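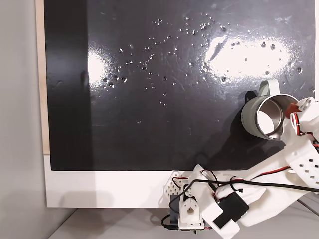
Tirkora Water Billing: Frequently Asked Questions

How often is my meter read?
Meters are read once every two months. Readings are taken between 7 a.m. and 4 p.m. You do not need to be home if the meter box is outside the building.

What does "estimated" mean on my bill?
The reader could not get to the meter, and usage was worked out from the same period last year. The next actual reading corrects any difference.

How do I check a reading myself?
Write down the black digits from left to right and ignore the red ones. If your last bill shows 3,566 and the dial is lower than that, call the billing desk before paying.

Is there a charge for a meter test?
No, for the first test in a billing year. Later tests are free only if the meter fails.

My usage went up and nothing has changed. What should I look for?
Start with the toilet tank -- a worn flapper is the usual cause. Turn off every tap, note the reading, wait two hours and read again. Any movement means water is leaving the system on your side of the meter. 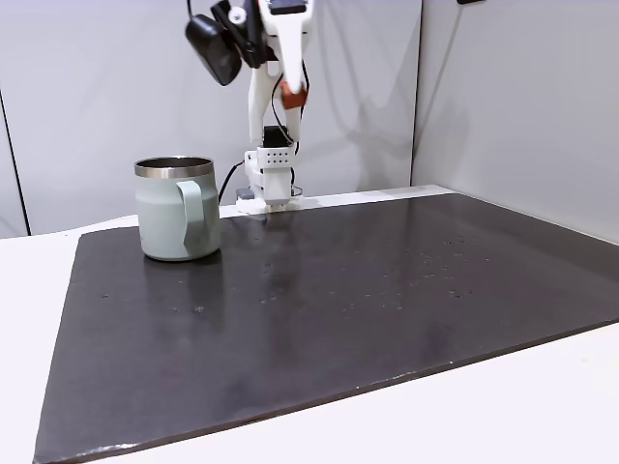
Marjan Hassanpour writes that the two-hour test missed her leak, which showed only when the meter was left overnight with the softener bypassed. Customers with a softener should use the overnight test.

Can a leak be credited?
Yes, once per account. Send the repair receipt with Form 817 by the due date of the next bill. Sewer charges are adjusted at the same time -- no second form is needed.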